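장식미술사 강독 보충 자료: 양식 이름을 얼마나 믿을 것인가

수업 중에 여러 번 한 말이지만 글로도 남겨 둔다. 이 자료는 양식 목록이 아니다. 외울 이름을 기대하고 받아 간 사람은 실망할 것이다. 교재 뒤쪽의 양식 연표는 참고만 하고, 시험 준비용으로 베껴 쓰지 말 것. 그 연표의 출처를 필자는 아직 확인하지 못했다.

1. 이름이 먼저인가, 물건이 먼저인가

제정 양식, 섭정 양식, 비더마이어, 빅토리아풍. 우리는 이런 말을 물건의 속성처럼 쓴다. 의자에 못이 박혀 있듯이 양식도 의자 안에 들어 있다고 여기는 것이다. 그런데 이 이름들 가운데 상당수는 물건이 만들어진 뒤에 붙었다. 비더마이어라는 말은 처음에 소시민을 놀리는 우스개 필명에서 나왔고, 그 시절의 목수가 자기 작업을 그렇게 불렀을 리는 없다. 빅토리아풍은 더 곤란하다. 한 군주의 긴 재위 기간을 통째로 가리키는 말이라서 그 안에 고딕 부흥도 있고 로코코 부흥도 있고 르네상스 부흥도 있다. 이 정도면 양식 이름이라기보다 달력에 가깝다.

그런데도 판매 목록에서는 이 말이 형용사로 잘도 돌아다닌다. 조각된 등받이 테두리가 있고 선이 구불구불하면 대개 빅토리아풍이 된다. 필자도 이 자료에서 그 말을 쓴다. 달리 짧게 부를 말이 없어서 쓰는 것이고, 제작 연대에 대한 주장으로 읽으면 안 된다.

2. 직컴 목록 읽기

2주 전에 나눠 준 직컴(Jikcombe) 경매 목록을 다시 꺼내 보자. 출품 가구는 모두 331점이다. 그중 324점의 설명에 양식 이름이 하나 이상 들어 있다. 반면 제작지나 제작자를 뒷받침할 자료, 그러니까 영수증, 상표, 낙인, 집안 문서 따위를 언급한 것은 15점에 그친다. 나머지는 무엇을 근거로 이름을 얻었는가? 목록은 답하지 않는다. 서문에는 "오랜 경험을 지닌 감정인의 안목"이라는 말이 나오는데, 안목은 근거를 찾아가는 출발점일 수는 있어도 그 자체를 각주로 달 수는 없다.

특히 다음 표현들을 주의해서 볼 것.

"~풍": 닮았다는 뜻이다. 언제 만들었는지는 말하지 않는다.
"~시대": 연대에 대한 주장이다. 근거를 요구해도 된다.
"~의 취향으로": 거의 아무 약속도 하지 않는다.
"~에 귀속": 누군가 그렇게 생각한다는 뜻이다. 그 누군가가 누구인지 찾아볼 것.
"중요한": 값이 비싸다는 뜻일 때가 많다.

목록 88쪽의 콘솔 설명에는 이 가운데 네 가지가 한 문단에 다 나온다. 그 문단을 읽고 나서 콘솔의 연대를 말할 수 있는 사람이 있으면 다음 시간에 손을 들어 주기 바란다.

3. 섞어 놓은 방

교과서 도판의 방은 늘 한 가지 양식으로 통일되어 있다. 박물관의 시대 재현실도 그렇다. 하지만 유산 목록이나 이사 기록을 읽어 보면 사람들은 물려받은 것, 새로 산 것, 처분하지 못한 것을 한방에 놓고 살았다. 재현실의 통일감은 상당 부분 학예사의 솜씨이고, 그 통일감을 당대의 취향에 대한 증거로 되돌려 쓰면 순환 논증이 된다.

더니스니스(Dunisness) 저택의 재현실이 좋은 사례다. 안내서에는 응접실이 "원래의 모습대로" 꾸며졌다고 적혀 있다. 같은 기관이 펴낸 수리 보고서를 보면 의자 한 벌은 다른 집에서 왔고, 커튼은 복제품이며, 탁자는 현관에 있던 것을 옮겨 놓았다. 보고서를 쓴 사람과 안내서를 쓴 사람이 서로의 글을 읽지 않은 모양이다. 학생들이 견학 감상문에 안내서 문장을 그대로 옮겨 오는 일이 해마다 있어서 적어 둔다.

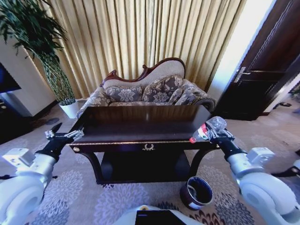
도판 1. 금색 테두리 선을 두른 짙은 색 콘솔과 빅토리아풍 2인용 소파. 소파는 등받이와 좌판의 천이 서로 다르다.

섞인 방을 볼 때 흔히 나오는 반응이 두 가지 있다. 하나는 "잘못 꾸몄다"이고 다른 하나는 "절충주의다"이다. 둘 다 성급하다. 앞의 말은 존재한 적이 있는지도 의심스러운 규칙을 전제하고, 뒤의 말은 꾸민 사람의 의도를 전제한다. 절충주의라고 부르려면 적어도 고른 흔적이 있어야 한다. 편지든 주문서든 설계도든, 누군가 이것과 저것을 함께 두기로 마음먹었다는 기록 말이다. 기록이 없으면 "함께 놓여 있다"까지만 쓰자. 밋밋한 문장이지만 틀리지는 않는다.

천에 대해서도 한마디. 소파와 의자의 천은 갈아 씌우는 것이 보통이다. 나무틀의 연대를 천으로 추정하거나 그 반대로 하는 보고서가 지난 학기에 여섯 편 있었다. 다마스크 무늬는 특히 위험하다. 큰 꽃무늬 다마스크는 오랫동안 되풀이해서 짜였고 지금도 짠다. 무늬 하나로 세기를 정하려 들지 말 것.

4. 금색 장식이라는 함정

화환, 월계수 가지, 둥근 메달 장식. 짙은 색 나무에 이런 것이 금색으로 붙어 있으면 손이 먼저 "제정 양식"이라고 쓴다. 실제로 19세기 초 프랑스 가구에는 고대 로마에서 빌린 문양을 도금한 청동으로 만들어 붙인 예가 많다. 여기까지는 교재와 다툴 생각이 없다.

문제는 그다음이다. 같은 문양은 19세기 후반에도 만들어졌고 20세기에도 만들어졌다. 금속 장식은 주물이라 틀만 있으면 얼마든지 더 뽑을 수 있고, 본체와 따로 팔렸고, 떨어지면 다른 것으로 바꿔 달았다. 그러니 장식의 연대를 알아냈다 해도 가구의 연대는 아직 모른다. 장식을 떼어 냈을 때 뒤에 남은 자국이 지금 장식의 윤곽과 맞는지, 못 구멍이 몇 벌인지, 그 밑의 나무색이 주변과 다른지를 봐야 겨우 이야기가 시작된다.

자카리아스(Zacharias) 공방의 견본첩에는 화환 장식 하나가 찬장에도, 시계에도, 침대에도 달려 있다. 공방 쪽에서는 고객이 원하는 대로 달아 주었을 뿐이다. 후대의 연구자가 그것을 공방의 "조형 언어"라고 불렀는데, 필자는 그 논문을 두 번 읽고도 무엇이 문법이고 무엇이 어휘인지 알아내지 못했다.

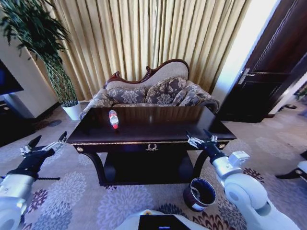 도판 2. 앞판 중앙의 작은 화환 모양 장식과 양쪽 모서리 부근의 둥근 금색 장식. 다리는 바깥으로 휘어 나간다.

도판 크기로는 재질을 판단할 수 없다. 금색이라고 쓰면 된다. "오르몰루"라고 쓰려면 도금한 청동이라는 사실을 확인해야 하고, 가능하면 도금 방식까지 알아야 한다. 광택이 나는 짙은 표면을 보고 "흑단"이라고 쓰는 버릇도 고치자. 검게 물들인 나무, 짙은 칠, 그을음, 오래된 왁스가 다 비슷해 보인다. 모르면 "짙은 색 나무"로 충분하다.

다리 모양은 조금 낫다. 짜임이 눈에 보이는 경우가 있고, 구조는 장식보다 바꾸기 어렵다. 그래도 형태만으로 계보를 그리는 일에는 찬성하지 않는다. 휘어진 다리는 고대 의자에도 있고 공장제 탁자에도 있다. 두 점 사이에 선을 긋고 싶으면 중간을 채워야 한다.

5. 데이터베이스가 해결해 줄까

드로르코논(Drorkonon) 가구 데이터베이스를 소개했을 때 몇 사람이 이제 안목의 시대는 끝났다고 했다. 항목이 2,000개나 되니 통계로 양식을 가려낼 수 있다는 것이다. 필자는 회의적이다. 각 항목의 "양식" 칸을 누가 채웠는지 보라. 대부분 경매 목록의 문구를 옮겨 적은 것이다. 직컴 목록의 "~풍"이 입력 과정에서 "~"로 줄어든 항목도 있다. 닮았다는 말이 어느새 연대가 되었고, 그 값을 다시 세어서 나온 그래프는 가구의 역사보다 판매 문구의 역사를 더 잘 보여 준다. 그것도 연구할 만한 주제이기는 하다.

하프리트 페너(Harpreet Penner)는 지난 9월 강연에서 입력 오류가 서로 상쇄될 것이라고 했다. 오류가 제멋대로 흩어져 있다면 그 말이 맞다. 그런데 파는 쪽의 오류는 한 방향으로 기운다. 더 오래된 쪽, 더 유명한 쪽, 더 비싼 쪽이다. 강연 뒤에 이 점을 질문했는데 답은 "후속 과제"였다. 발표문이 나오면 나눠 주겠다.

6. 과제

직컴 목록에서 콘솔이나 보조 탁자 한 점을 고른다. 목록의 설명문을 문장별로 나누고, 문장마다 다음 가운데 하나를 적는다. 관찰, 추정, 전언, 홍보. 두 가지에 걸치는 문장은 둘 다 적고 어디서 갈라지는지 표시한다. 그런 다음 관찰에 해당하는 내용만 가지고 설명문을 다시 쓴다. 양식 이름을 쓰고 싶으면 써도 되지만 괄호 안에 근거를 밝힐 것. "교재 연표 참조"는 근거로 받지 않는다.

분량 제한은 없다. 관찰만 남겼더니 세 줄이 되었다면 세 줄을 내면 된다. 작년에 가장 좋은 점수를 받은 글은 네 줄이었고, 가장 긴 글은 감정인의 약력을 한 쪽 가까이 인용했다.

제출 마감은 2019년 12월 26일이다. 학과 사무실 우편함에 종이로 낼 것. 목록의 해당 쪽 사본을 뒤에 붙이고, 사본에 그은 밑줄은 지우지 않아도 된다.

덧붙임. 지난번 유인물 3쪽에서 비더마이어를 "당대인의 자칭"이라고 쓴 것은 필자의 잘못이다. 1절의 설명으로 고쳐 읽기 바란다.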